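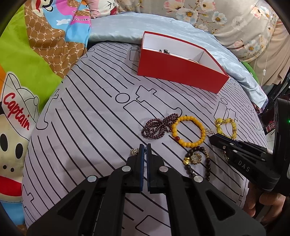

A student from last year's group wrote to me after the exam that she still did not see why two shops in the same street can ask so different prices for the same bracelet, and whether one of them must be cheating. I want to begin the handout with her question. The short answer is no, and the long answer is the subject of this unit.

Reading time: 9 minutes

Search this site Search Go

Unit 4. Markup, margin and the price on the tag

1. Two words that students mix up

Markup is the profit compared with the cost. Margin is the profit compared with the selling price. The money is the same, only the base of the division is different.

Take a small seller who buys a beaded bracelet for 17 dollars and sells it for 44. The profit is 27 dollars. The markup is 27 divided by 17, so 159 percent. The margin is 27 divided by 44, so 61 percent. In the exam please write always which one you calculate. Every year I receive papers where the number is correct and the word is wrong, and I can give only half of the points.

A margin stays under 100 percent as long as the goods cost something. A markup can be much higher than 100 percent, and in jewelry this is quite normal.

2. What the profit has to pay

The 27 dollars are gross profit. From them the seller pays rent, boxes, card fees, broken clasps and the hours behind the counter. For our class we use the case of Wilitz, a shop with a window on the main street, and Getel, which sells from a market table on weekends. Both buy from the wholesaler Bramex at the same cost.

Wilitz has high fixed costs. They must be paid also in January, when few people buy gifts. Getel has a low rent for the table but sells on fewer days, and when it rains all day it may sell nothing. If you look only at the tag, you will think that Wilitz earns more on each piece. After fixed costs the result can be the opposite.

3. Slow stock

A ring or a necklace does not go bad as bread does, and for this reason many beginners keep it too long. But money that lies in a drawer cannot buy new goods. We measure this with stock turnover: the cost of goods sold in a year divided by the average stock at cost.

Suppose Getel sold goods with a cost of 252 dollars from one small line, and the average stock of this line was 126 dollars. The turnover is 2. In other words, the line was sold and replaced two times in the year. For a grocery this would be a disaster – for jewelry it is acceptable.

A low turnover usually goes together with a high margin. The seller waits longer for each sale, so each sale has to bring more. Please keep this connection in mind when we compare branches next week.

4. Lowering the price

When a piece does not sell, the shop can reduce the price. Calculate the new margin before you decide. If our bracelet goes from 44 to 34 dollars, the profit falls from 27 to 17, and the margin is now 50 percent. The price went down by 23 percent, but the profit went down by 37 percent. Many students are surprised by this difference, so do the calculation once by hand.

Homework

Read the MacAulay case in the course folder. Find the markup and the margin for each product line, and explain in half a page which line you would reduce first. Bring your answer on paper, with the calculation steps – a result without steps cannot be graded.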